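Plesero Door Opening Benchmark – Set-up Guide
Section 4: Camera checks and grasp scoring

4.1 What this section covers

Section 3 got the simulator running and the Pananari room set loaded. This section takes you through checking the robot's cameras, running a short batch of episodes, and scoring the results the same way we scored ours. If you skip the camera checks you can still train a policy, but your numbers should not be compared with the table at the end of Section 6.

You need the Kimaro simulator build from Section 2, the room set, and the Kovano baseline checkpoint. The checkpoint is optional if you are only testing your own policy.

4.2 Before you start

1. Close any other process that is using the GPU. The renderer will share memory with a training job, but it slows down and may drop camera images without a warning.

2. Open the benchmark configuration file and set the episode limit to 300 control steps. Older files that came with the first release have a shorter limit. Change those by hand.

3. Set the seed list to "standard". This loads 60 starting positions for each room.

4. Check that the robot base is set to "mobile" and both arms are enabled. The task uses one gripper at a time, but the idle arm must be present, as it can block the view and can bump into the wall.

Note: The policy picks which arm to use. Do not force the left or right arm in the configuration file unless you are running the single-arm comparison in Section 5.

4.3 Checking the camera views

Each robot has one body camera and one camera on each wrist. The policy gets these views and the joint readings, and nothing else. It is not given the door position or the type of handle.

1. Start the viewer and load any room from the set.

2. Step through an episode with the baseline policy, or drive the arms by hand from the viewer.

3. Pause now and then and save the view from each camera. Steep angles and tilted walls are normal. The cameras are fixed to the robot and turn with it, so do not rotate the saved views to make them level.

4. Compare what you get with the views printed in this section. The room and the angle may differ. In a wrist view, both fingers should be in sight when the gripper is open.

Rendered views from the simulator; the first is the body camera and the others are wrist cameras. 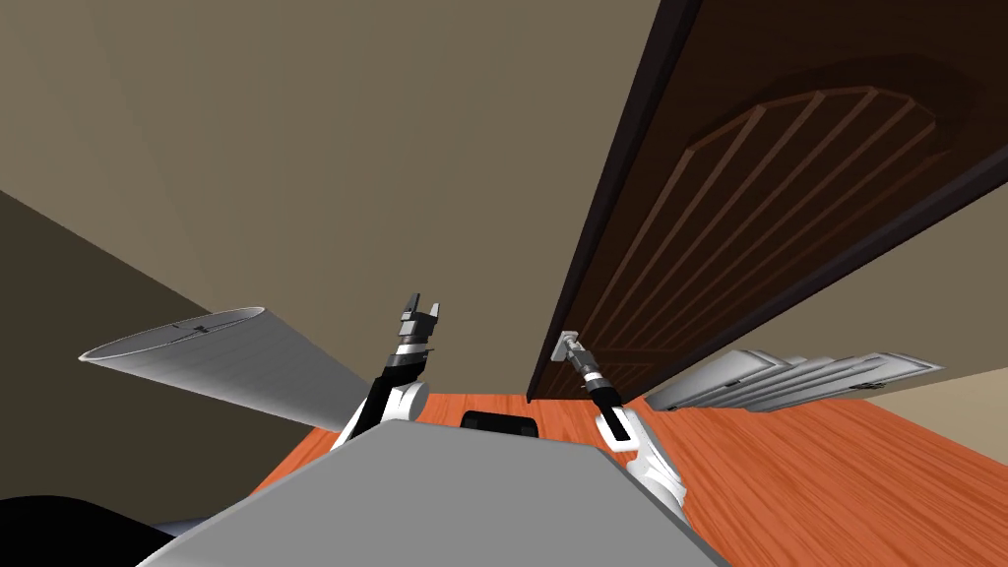
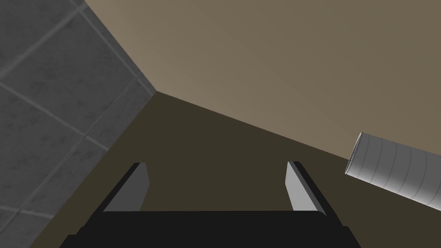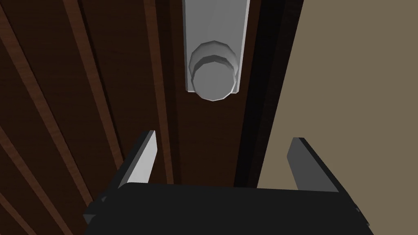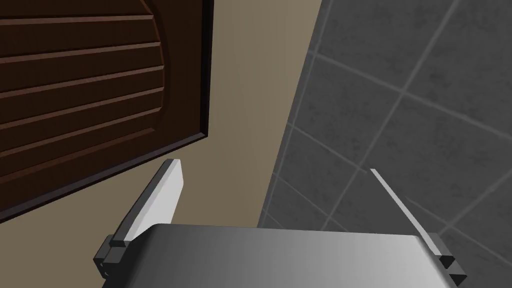
5. If a wrist camera shows only the gripper body and no fingers, the camera mount is pointing the wrong way. Go back to the mount settings in Section 3 and reload the robot. Restarting the episode is not enough.

Caution: Do not change the field of view to fix a bad mount. The policy will still run, but the handle will appear at the wrong size and grasps will land short.

4.4 Running a batch

1. Choose "evaluate" from the run menu and select your policy.

2. Leave the lighting setting on "flat". Shadows are turned on only for the tests in Section 7.

3. Start the run. Results are written to a new folder after each episode, so a run that stops early can be picked up again from where it left off.

4. When the run ends, open the log and look for the line that gives the number of finished episodes. It should match the number of starting positions you loaded. If it is lower, run the missing seeds again before you score anything.

Note: Do not stop a run because the first few episodes look bad. The seeds are sorted by distance from the door, farthest first, and the far ones are the hardest.

4.5 Scoring

Scoring has two parts. The grasp score asks if the gripper closed on the handle or knob and kept hold of it for 7 control steps in a row. The opening score asks if the door then moved past the opening mark. An episode can pass the first and fail the second.

1. Run the scoring script on the results folder.

2. Read the grasp score first. If it is very low, look at the saved wrist views before you change the policy. Most of the low scores we saw in our own tests came from a camera fault or a wrong finger width.

3. Read the opening score. Any episode where the robot moved the door without a grasp, by pushing it with an elbow for instance, is marked "contact only" and counts as a failure.

4. Save both scores together with the configuration file. We cannot add a result to the table without the file.

With the standard seeds, our baseline made a valid grasp in 48 of the 60 episodes in the test room. Round knobs were harder than levers. The fingers tend to close too early on a knob – the front face fills the gap in the wrist view before the tips are past the rim. We tried a slower approach speed and it helped a little, at the cost of more episodes reaching the step limit. The released checkpoint uses the normal speed.

Removing the wrist cameras hurt the grasp score more than removing the body camera did. The robot could still drive up to the door, but it often closed beside the handle. Section 6 has the full comparison.

4.6 Common problems

The arm stops moving partway through an episode.
Check the log for a joint limit message. Move the base starting point back slightly and run that seed again.

The gripper closes on nothing, over and over.
The policy may be reading the left and right wrist cameras in the wrong order. Swap them in the input list and repeat the checks in 4.3.

The scores change between two runs of the same policy.
Small changes are expected if the physics threads are set to "auto". Set the thread count to a fixed value and run both again.

The scoring script reports a missing handle label.
This affects rooms exported before the October update. Download the room set again and replace the whole folder. Copying over single files leaves the old labels in place.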